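# Hardwax oil over old poly on a pine benchtop: full strip or scuff?

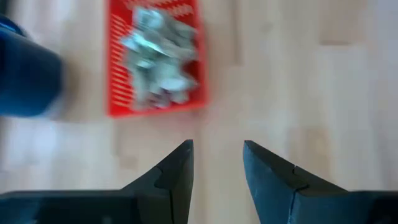
**Category: Timber Finishing > Interior**

**gchowdary** — 6/18/24

Benchtop is light timber, boards glued edge to edge, previous owner put water-based polyurethane on it. The poly has gone patchy near the sink end. I want to move to a hardwax oil so I can spot repair later. Can I scuff at 180 and oil over the top, or does it all have to come off? I have a random orbital and 37 discs left over from the floor.

Gopinath

**nouhaila_ek**

It all has to come off. Hardwax oil needs to get into the fibres. Over poly it sits on the film, stays tacky and peels at the first hot cup. Start at 80, then 120, then 150. Stop there. Past 150 you close the grain and the oil won't take evenly.

**mnavaratnam**

Agree on stripping, disagree on the grit. I finished mine at 180 and it has been fine since March last year. Pine is soft enough that 150 scratches show under a low window. What matters more is not skipping a grit.

**nouhaila_ek**

Depends on the product. The Serora tin says 120 to 150 for softwood. At 180 you get less colour and a thinner coat. It will look good for a while and then wear through where the chopping board goes.

**mnavaratnam**

The Serora tin is written for floors. A bench doesn't get boots on it.

**rekhap**

Check how thick the poly is before you start with 80. Mine was three coats and the discs gummed up in minutes. I used a carbide scraper for most of it, then sanded only to get rid of the scraper marks. Much less dust. Keep the scraper nearly flat and go with the grain, or it will dig into the soft bands between the growth rings.

Also do the water drop test when you think you're finished. If the drop beads, there is still film there. If it darkens the wood evenly, you're through.

**gchowdary**

Scraper makes sense. Is there any point raising the grain first? And does anyone have a view on Givby versus Serora? Givby is $300 cheaper for the trade size, but I don't need the trade size.

**malathi.m**

Raise the grain once, after the last grit. Damp cloth, leave it overnight, then a light hand pass with the same grit. Don't go finer.

On product: Givby is slower to cure in my experience. I wouldn't put a wet glass on it for two weeks. Two thin coats either way, buffed off inside 15 minutes. Most of the sticky benches people post in here are just too much oil. See thread 2881 for the usual arguments.

Lay used rags out flat outside or soak them in water before you bin them. They can self-heat.

**nouhaila_ek**

Seconding the rags. I'd still stop at 150.

**gchowdary**

Thanks all. Scraper, 80, 120, 150, water, 150 by hand. I'll try 180 on the underside of an offcut and compare before I commit.

**mnavaratnam**

Post the offcut under a side light if you do — overhead light hides everything.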